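Notebook, media rules desk, Zenholm office
April, started 9:40

Continued with the licensing file for local radio in Vusitville. The new form asks every station to declare its owners down to 3450 shares. Last year's form asked only for the name of the company. I compared the two versions line by line and marked the changes in yellow in the shared copy.

Open points:

- Section 2 says "publisher", section 8 says "operator". I think they mean the same body, but the law uses both words separately. To ask the legal colleagues.
- Ulberg FM sent its papers with the old stamp. The registry accepted them at the counter and then returned them by mail. I put both letters in the folder, please do not separate them.
- Demirtaş Press holds a print license and wants to add a web radio. There is no box for this. They wrote it by hand in the margin.

14:15. Called the registry. The line was busy three times, then I got an answer: mixed applicants must fill in two forms and pay one fee. I asked for this in writing. Not received yet.

My table of complaints is still wrong in column 3, where the appeals are counted together with first decisions. I will split it before I send anything to the others. Whoever opens the file before that, please do not copy numbers from it.

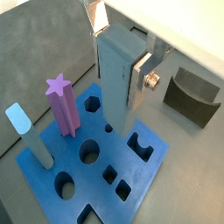
Blue board with shaped holes, two pegs in at the left side.

16:50. Read again the part on foreign funding. The translation says "support", the original is closer to "payment". This changes who must report, so I left both words in the draft with a question mark.

Tomorrow: column 3, letter to Ulberg, check if the fee is the same for community stations.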